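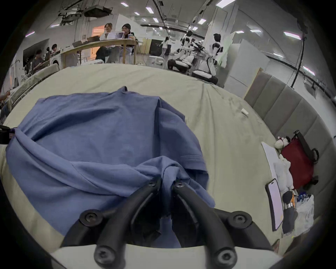
宿泊棟の寝室。縦割りの張りパネルを並べた灰色のヘッドボードと、淡いセージグリーンのシーツ。ベッドの上に青いTシャツ。

Skivstead工場公開・宿泊棟見学の記録

4月、寝具と張りぐるみ家具を製造するSkivsteadの工場公開に参加した。公開の対象は裁断、縫製、張り込み、検査の各工程と、敷地内の宿泊棟Irnulusである。参加費は3000円で、宿泊は別料金。工場の見学は午後1時に始まり、所要時間は2時間だった。宿泊棟には見学後に入り、翌朝まで滞在している。以下は工程順の記録で、宿泊棟については最後にまとめて書く。

受付と導線

受付は事務棟の1階にある。最寄り駅からのバスは本数が少なく、昼前の便を逃すと開始時刻に間に合わない。靴は自前のままでよいが、かかとの出る履物は入場を断られる。受付でイヤホン式の受信機を受け取り、案内員の説明はすべてこれで聞く。縫製室は騒音が大きく、受信機なしでは説明を聞き取れない。

見学者の導線は床の黄色い線で区切られている。張り込み工程に限り、線の内側に入って作業台の近くまで寄ることができた。工場内は撮影禁止で、宿泊棟は撮影可である。

生地の受け入れと裁断

生地は反物の状態で入荷し、温湿度を管理した部屋で一晩置いてから検反機にかける。置く理由は、輸送中にかかった張力を抜くためとの説明だった。検反では織り傷と色むらを目視で拾い、端に糸印を付ける。糸印の位置は裁断データに反映され、傷を避けて部材が配置される。

シーツ用の生地は社内でCondoriと呼ばれている。平織りで、織り上げた後に水洗いの工程を入れて先に縮ませてある。アイロン仕上げを前提としない製品であり、しわは残る。触ると表面にわずかな凹凸があり、滑りは抑えられている。色は季節ごとに入れ替わるが、淡い緑と灰色は通年で残しているという。

裁断は自動機による。重ねた生地の上に薄いフィルムをかぶせ、下から吸引して固定し、刃を上下させながら切り進める。重ねる枚数は生地ごとに決まっており、Condoriは少なめの設定だった。厚く重ねると上下の層で寸法差が出る。差の許容値を質問したが、数値は非公開とのこと。

縫製

縫製室のミシンは109台。直線縫い用が大半で、残りは縁かがり用と、四隅のゴムを縫い付ける専用機である。専用機はゴムを一定の伸び率で引きながら縫う構造で、送りローラーの回転差で伸び率を決める。調整つまみには封印が貼ってあり、作業者は触らない運用になっている。

シーツの角は、以前は4枚の縫い代が一点に集まる構造だったものを、縫い目の位置を少しずらす構造に変えたという。新旧の角が見本台に並べてあり、指で押して比べられた。旧仕様には硬い芯のような部分があり、新仕様では同じ位置を押しても段差が小さい。ただし新仕様は縫製の手順が一つ増える。

糸の色合わせについても説明があった。淡色の生地では、生地より一段暗い糸を選ぶと縫い目が目立ちにくい。明るい糸を使うと光の当たる側で糸だけが浮く。見本帳で確認すると差は小さいが、並べれば判別できる。

ヘッドボードの張り込み

今回の主目的はこの工程である。Skivsteadのヘッドボードは何系列かあり、公開されていたのは縦割りパネル型のFledamentだった。一枚の大きな板に詰め物をして溝を縫い付ける方式もあるが、Fledamentは細長いパネルを一本ずつ張り、最後に背板へ並べて固定する。

パネルの幅は151ミリ。芯板にウレタンを接着し、その上に薄い綿を重ね、生地をかぶせて裏側でステープル止めする。接着剤は芯板側にのみ吹き付ける。ウレタン側にも吹くと接着層が硬化し、長期の使用で表面に硬さが出るという説明だった。

生地を引く順序は決まっている。長辺の中央を仮止めし、対辺の中央を引き、そこから両端に向かって交互に進める。短辺は最後になる。角は余った生地を内側に折り込み、折り目の向きを全パネルで揃える。向きが揃っていないと、並べたときに上端の線が乱れて見える。

引く力の管理は手の感覚によるところが大きい。作業台には張力計が備えてあるが、使うのは教育期間中と生地の切り替え時だけである。熟練した作業者の手元を見ると、引く、押さえる、打つの間隔がほぼ一定で、打ち直しは見学中に一度もなかった。

並べる工程では、パネル同士を軽く圧縮した状態で背板に留める。圧縮量が不足すると隙間から背板が見え、過大だと中央のパネルが前にせり出す。最後に上部へ木の見切り材を取り付ける。見切り材は明色と暗色の二種類があり、明色は経年で色が濃くなる旨の注意書きが見本に添えてあった。

工程としては一枚張りより時間がかかる。利点は補修性で、傷んだパネルだけを外して張り替えられる。補修用の生地は同じロットが残っている間に限り、色差なしで供給できるとのこと。ロット終了後の扱いについては、隣り合う数本をまとめて交換する方法が案内されていた。実際の依頼件数は教えてもらえなかった。

検査

完成品の検査は、照度を揃えたブースで行う。正面からの光に加え、斜め上からの光を当ててパネル表面の波打ちを見る。正面光だけでは見えない張りむらが、斜光では影になって現れる。不合格の見本も置かれていたが、こちらの目では合格品との区別がつかないものもあった。

シーツは寸法と縫い飛びの確認が中心で、抜き取りで洗濯試験に回される。洗濯機は家庭用と業務用の両方が置いてあった。乾燥後の寸法は、しわを手で伸ばした状態で測る。測定者によって伸ばし方が変わるため、端に小さな重りを下げて条件を合わせている。

宿泊棟Irnulus

宿泊棟は工場の北側にある小規模な建物で、歩いてすぐの距離である。部屋の寝具は全て自社製で、チェックイン時に仕様書が一枚渡される。マットレスの硬さは予約時に指定できる。

部屋のヘッドボードは灰色で、工程で見たものと同じ縦割りの構成。奥側の上端に明るい色の木の見切りが入る。写真でも縦の区切りは確認できる。背中を預けた場合の感触は、平滑な一枚張りに比べて溝の位置がわずかにわかる程度だった。枕を一つ挟めば溝は感じない。パネルの境目には細かいほこりが溜まりやすいと思われ、備え付けの手入れ表にも隙間用ノズルの使用が書かれていた。

シーツは淡いセージグリーン。長く流れるしわが入っており、色が淡いため、しわの影は比較的はっきり見える。仕様どおりの外観であり、張りのある仕上がりを求める人には向かない。青いTシャツのような濃いめの色の衣類を置くと、シーツの彩度の低さがよくわかる。展示室の小さな見本では灰色に近く見えた色だが、ベッド一台分の面積になると緑と認識できる。見本帳だけで色を決める場合は、この差を見込んだほうがよい。

寝心地については個人差が大きいので簡単に書く。生地の滑りが少なく、寝返りのときに寝間着がやや引っかかる。一方で掛け布団はずれにくい。室温は空調で一定にしており、暑さ寒さの評価はできなかった。

気になった点は収納である。ベッド脇の台が小さく、手回り品を広げる余裕がない。充電用のコンセントはヘッドボードの裏側に回り込む位置にあり、コードの短い充電器では届かない。フロントで延長コードを借りられる。貸し出し数に限りがあるため、到着時に申し出ておくのが確実である。

朝食は8時から事務棟の食堂で出る。パンと卵料理のほか、味噌汁の選択も可能。食堂の椅子も同社の張り地で、座面だけを外して洗える構造だった。

売店と持ち帰り品

見学者向けに、事務棟の売店で端材と規格外品を販売している。端材は袋詰めで、色は選べない。規格外のシーツは理由が札に書いてあり、糸印の消し残し、寸法の超過などである。使用に支障のない理由のものを一枚購入した。自宅で洗濯したところ、丈はやや縮んだが、マットレスへの装着に問題はなかった。

次回の公開は秋の予定で、木工棟が対象に加わる見込みと聞いた。申し込みは先着順。張り込み工程を近くで見たい場合は、列の前方に入れるよう早めに受付を済ませるとよい。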